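Ticket 457: Tiered display stand, stock sliding forward
Category: Shop fittings / counter
Raised by: Glenys Clegg, Olville branch
Assigned to: Laine Venckus
Opened: October 7, 2019
Status: Pending

Glenys Clegg wrote:

The clear three-step stand we had from Grerkitz keeps shedding its stock. I fill it at opening, and by the middle of the morning there are chocolate bars lying on the counter or hanging over the edge of a step. The confirmation email says it is "anti-slip". I would like to know which part of it is anti-slip, as I have run my finger over every bit of it and it is plain shiny plastic all the way.

I have already wiped it down. Please don't tell me to wipe it down.

Laine Venckus wrote:

Thanks Glenys. Could you try the following and report back on each:

1. Wipe all three steps with a damp cloth, then a dry one.
2. Check the stand is level, front to back and side to side.
3. Move the heavier items to the bottom step.
4. Check for vibration from the fridge or the door.

Glenys Clegg wrote:

1. See above. Did it again anyway. No change.
2. Put a spirit level on the counter and it is fine. Put the level on the stand itself and the top step leans forward by a hair. Bubble touches the line but doesn't cross it. Is that in tolerance? What is the tolerance? The leaflet doesn't give one.
3. Done, the biscuits are at the bottom now.
4. The fridge is at the other end of the shop. I stood with my hand on the counter for 15 minutes while it cut in and out and felt nothing. I did feel the door.

Laine Venckus wrote:

Grerkitz say the stand is rated for confectionery and the fault is most likely "loading". They suggest bars go lengthways along the step and boxes upright at the ends. Could you set it up like that on the back table, away from the door, and leave it for a day?

Glenys Clegg wrote:

Fine. Moved to the back table, next to the cream tray. I don't see how a stand can be rated for confectionery and then blame the confectionery, but I have done as asked.
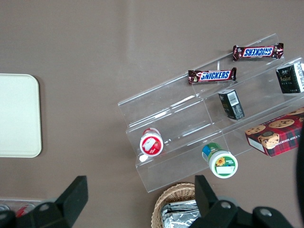 Loading is a poor explanation as far as I can see. Their advice treats every item as if it behaved the same, and they don't. The two Snickers are on separate steps, lying along them the way Grerkitz want, and one has its lettering the other way up to its neighbour, so if it mattered which way round a bar went I would expect to see a difference between them. I didn't. Both had crept forward by closing time, the upper one more. The small black box on its side with the barcode label had not shifted that I could tell. Neither had the red plaid shortbread box, but that is on the lowest part and has a good wide bottom to sit on. So it is wrappers that slide and card that stays put, and it happens with no door anywhere near.

Piret Lepik wrote:

Butting in from Didell branch. We have the same stand and ours does it too, but only on the top step. We were told it was the summer heat softening the plastic. That was July. It is not hot now and it still does it, so I never believed that one. We put a strip of clear shelf liner on the top step and it helped a bit. The liner lifts at the corners and looks scruffy.

Laine Venckus wrote:

Thanks both. I have asked Grerkitz whether the stands from batch 241 were meant to come with stick-on pads. Laimutė Petrauskas in purchasing thinks they were on the original quote. In the meantime, Glenys, could you try a folded bit of card under the front edge, to take out the lean?

Glenys Clegg wrote:

Card under the front edge. Upper bar still moved, less than before. Lower bar stayed where I left it. That might be the lean, or it might be that I only gave it half a day. I wouldn't close the ticket on that.

Laine Venckus wrote:

Understood. Reply from Grerkitz: pads were "optional", sold in packs of 500. I have asked for a sample strip for each branch. Status changed to Pending.

Glenys Clegg wrote:

500 pads for a stand with three steps. Leave it open, please. I'll believe in the sample strip when I've got it in my hand, and I want a full day's test with the bars back on the front counter, beside the door, before anyone marks this as fixed.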